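I have never believed in the linen closet as a moral achievement. Every September the magazines bring it out again, with towels in matching thirds, spines facing front, all of them white or some shade of oatmeal. Who lives like that? Guests, maybe.

My neighbor in Mokstead, Aparecida Medeiros, folds hers in thirds and has done so for almost 30 years. She once timed herself for me. A load of 20 towels took her longer than the wash cycle's final spin, and by supper her grandsons had pulled half of them off the shelf. She wasn't bothered. I was, a little, on her behalf.

The argument for folding is supposed to be space. I tried it for 7 weeks, rolled on one side of the closet and folded on the other, and ended up with the same number of towels and the same door that won't quite shut. The argument for matching sets is weaker still. A green towel dries you as well as a gray one, and you can tell whose it is.

What I do want is a towel with a hem that holds and a tag I can cut off without making a hole. Nobody at the Halell store could tell me which of theirs would pass – they wanted to talk about baskets.

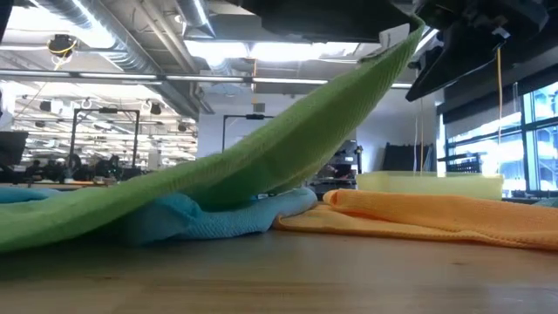

So mine go in a heap until somebody needs one, and I'll keep buying whatever color is on sale.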